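Visit report: the Drarano open day, 1/11/26

Syafiqah Latuheru and I went to Drarano with one question – what would it cost us to have a robot pick small orders straight from the shelves? We came home with 11 pages of notes and a much better budget!

I had put nearly all our money on the arm. Radomir Dimitrov, who showed us the setup, told us to price the shelves, bins and grippers first, and to keep up to 20 percent back for spare parts. He is also a big fan of trying your own bags in your own bins before signing anything.
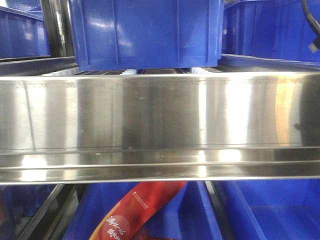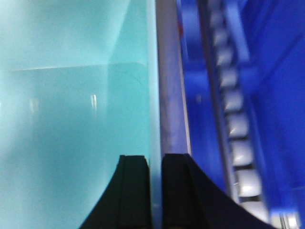
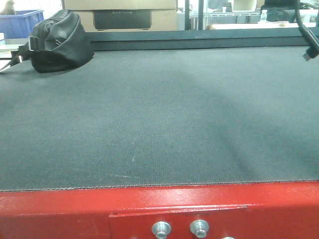
Bins and steelwork in the first two, the gray work surface on its red frame in the third.

I loved how close they let us get. Syafiqah spent ages on the shiny steel and how it might bother a camera, and that went straight onto our list of things to test.

We now have quotes coming from Brandeo and Skuvance, both for a setup with four shelf bays. Chávez only rents, with a three-month minimum, but that could suit us well for a trial in December. Still to work out: floor space, training days and who pays for shipping the bins.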